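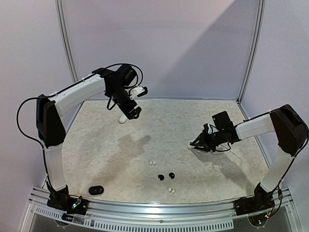

Search this board
Advanced search

Stolden twin-arm bench cell: worth it over building your own?

tkarlsen_ctl
We've had the Stolden enclosed cell on evaluation since May, the version with both arms on the front rail and the Nurneo gripper option. Our task is sorting and casing small consumer audio parts, mostly earbuds. I'd like to hear from anyone who has run one longer than we have before I sign for a second.

Setup as tested: stock grippers, stock wrist modules, marbled top, no fixtures. Black and white earbuds go down loose on the surface, and the arms work from the two front corners.

Results over 500 single picks of bare earbuds: 470 clean, 30 dropped or missed. Most of the misses were stems lying parallel to the finger faces. Cases are easier to grip, but the glossy lids throw off the depth estimate.

mbrandt
470 of 500 is a 94% pick rate. What was the cycle time? Without it the pick rate tells me very little. Any of these arms will pick an earbud if you let it creep.

tkarlsen_ctl
10 seconds per pick, including the return move. We did not tune it.

mbrandt
Then you have a demo cell. Our old single-arm Strömberg does the same part in under half that, with suction. I don't see what the second arm buys you on a part this size.

quillfeather
Suction on an earbud? On which face? We tried two cup sizes and neither sealed on the mesh side. Fingers were slower but they worked in any pose.

The second arm is for handoff. One holds the case, the other seats the bud. If you're only doing bin to tray then agreed, buy one arm.

mbrandt
Flat side of the body, 4 mm cup, bellows type. Ours arrive oriented, so we never have to pick off the mesh.

quillfeather
OK, so a different problem. His are loose.

Ivar Hellström
I did the integration on three of these cells. Some notes.

1. Cable routing. The cable comes up past the elbow housing, runs along the upper link on ties and goes over the wrist. Leave the slack loop at the elbow. People shorten it for looks and then get connector faults at full reach. Check the ties once a month.

2. Wall seams. The aluminum corner posts are fine. The panels between them are light and plain, good for background subtraction, but one overhead lamp puts a broad diagonal shadow across the back panel and long arm shadows on the top. Black parts lying in those shadows are where you'll lose detections. Fit a second lamp on the opposite side.

3. The tabletop pattern. I would order plain gray. Mottled beige and cream under white earbuds is the worst combination in the catalog.

4. Reach overlap. The arms can meet in the middle at the rear of the table. The default collision margin is 70 mm, too wide for handoff. I run it lower with the speed capped.

tkarlsen_ctl
Useful, thank you. Item 3 matches our logs. I pulled the 30 misses and 19 of them were white parts. I had blamed the grippers.

dunmore_j
Disagree on item 3. We run the mottled top on purpose, because a model trained on a plain surface falls over the first time it sees anything else. If this is going to a customer site you want the ugly background.

Ivar Hellström
For training, fine. He is asking about a production sort.

dunmore_j
He said evaluation. He hasn't said production anywhere.

tkarlsen_ctl
Evaluation now, low-volume rework line later. 188 sets per shift is the target.

mbrandt
188 sets at two buds each is 376 picks. At 10 seconds that's a little over an hour of motion if nothing goes wrong. Fine, I withdraw the cycle time complaint. I still think it's overpriced for that.

pell_r
Has anyone used the Prorkero fingers on this? Softer pad, supposed to hold curved parts better. The Nurneo linkage closes to a narrow tip and I get rotation on anything round.

quillfeather
Yes. Better on cases, worse on bare buds. The pad is too thick to get between two parts lying close together. We went back to stock and spread the parts first with a sweep move.

tkarlsen_ctl
Adding a sweep would cost me maybe two seconds per pair. I'll try it, with a second lamp, and rerun the 500. If white parts come up to the same rate as black I'll order the second cell with the stock top.

Ivar Hellström
Post the miss breakdown by color when you have it. And log gripper current on the misses, it will separate bad detections from slips.

Posted in: Bench Cells & Small Parts Handling > Product Questions

Recent topics
Stolden controller firmware, rollback procedure
Nurneo finger linkage play after a year of use
Depth error on glossy lids
Strömberg single-arm spares, who still stocks them?
Prorkero pads: cleaning and replacement interval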